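Kustier Park to 3,000 seats - worth it or not?

Non-League Football > Clubs > Nosolmont Town

touchline_terry
Posted 8/12/25

The club has put up the plans for the east side. Capacity would go up to 3,000, with a covered terrace where the grass bank is now. Our last home gate was 622. I know the league wants grounds graded properly before anyone goes up, but I'd rather see the money go on a centre half. We have let in 43 goals and it is not because the bank has no roof.

bankside_jo
The bank is a mud slide from October onwards. My dad stopped coming because he couldn't get a footing on it. I'm all for the terrace. You don't get bigger gates by making people stand in the rain.

Lastamis Loyal
As a visiting fan I can say the away end is worse than the bank. One toilet and no cover at all. If they are spending, start there.

touchline_terry
Fair point about the toilet. But Valeriano Salcedo has been playing centre half for six weeks and he is a winger. He got turned twice for the second goal against Bhat Rovers and looked lost at every corner. A roof won't fix that.

oldnumber6
Salcedo wasn't at fault for the second. Watch it again. The full back was up the pitch and the keeper stayed on his line. I thought Salcedo did well considering, and he won most of his headers in the second half.

touchline_terry
I was stood level with it. He went to ground far too early.

oldnumber6
And I was behind the goal. We'll have to disagree.

gnamboodiri
Gopinath Namboodiri here, I look after the club website and write the match reports. A few facts on the ground, as people are guessing.

The terrace money is mostly a grant, and it can only be spent on facilities. It can't go on wages or a signing, so it isn't a choice between the roof and a defender. We put in a smaller amount ourselves, which came from the cup run.
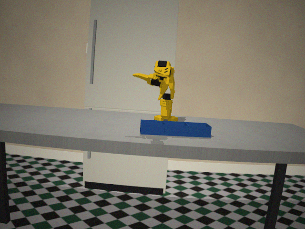

Yellow arm and blue block, computer-rendered

The away end toilets are in the second stage. I can't give a date for that. The bank will be closed while the work is on, so anyone who normally stands there will need to move to the main stand side or the clubhouse end. Season ticket prices stay the same for the rest of this season.

bankside_jo
Thanks Gopinath, that's the first clear answer I've seen. Will there be any flat spaces for wheelchairs on the new terrace?

gnamboodiri
Yes, six, at the clubhouse end of it, with a ramp from the car park.

touchline_terry
Didn't know about the grant rules. That should have been in the programme. I still think our share of the cup money should have gone on the team. We're two places off the bottom and we could be playing in front of a new terrace a division lower.

Lastamis Loyal
"Second stage" usually means never. We were promised floodlights in a second stage and we waited four years.

oldnumber6
Terry, who would you sign though? Everyone decent round here wants more than we can pay, or is already at Bhat.

touchline_terry
Get the lad back who we let go in the summer. He's sat on the bench at Lastamis.

Lastamis Loyal
You can have him. He's been poor for us, and he's out until the new year with his ankle anyway.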